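The couch stays

I have been meaning to write about the living room since May, when we finally got the last of the boxes out of it, and every time I sit down to do it I end up plumping cushions instead. So, the couch.

It's a beige leather sectional, a Villetti, bought secondhand from a man named Wael Tahiri who was moving to a smaller place and couldn't get it around the stairs. We paid $460 for it, and then a little more for the van, and I lay awake that night wondering whether leather was a mistake with our afternoon sun. I've come around completely! The tilting headrests won me over — I thought they looked fussy in the listing, and now I can't read without one behind my neck.

The trouble with that much beige is that the room went a bit flat. My sister said it looked like a very nice waiting room (she wasn't wrong). I tried a striped blanket, which slid off, and then a pile of 11 little cushions from all over the house, which was silly, because you had to move them to the floor before you could sit down.

What I've settled on is one blue-gray throw pillow down at the corner end, by the big padded arm. It has a soft, felted sort of look, and the color wakes up all that leather without shouting. I give it a good squeeze from both sides in the morning and put it back in the corner, and then I feel the day can start.

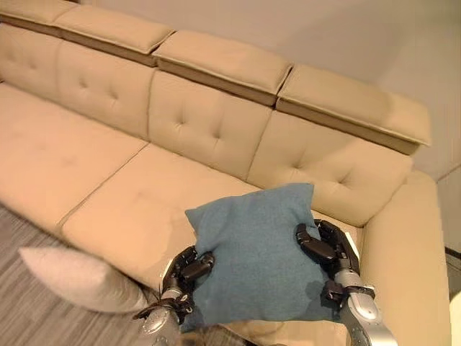 Next on my list is the rug, and I keep going back and forth between a plain wool one and something with a border.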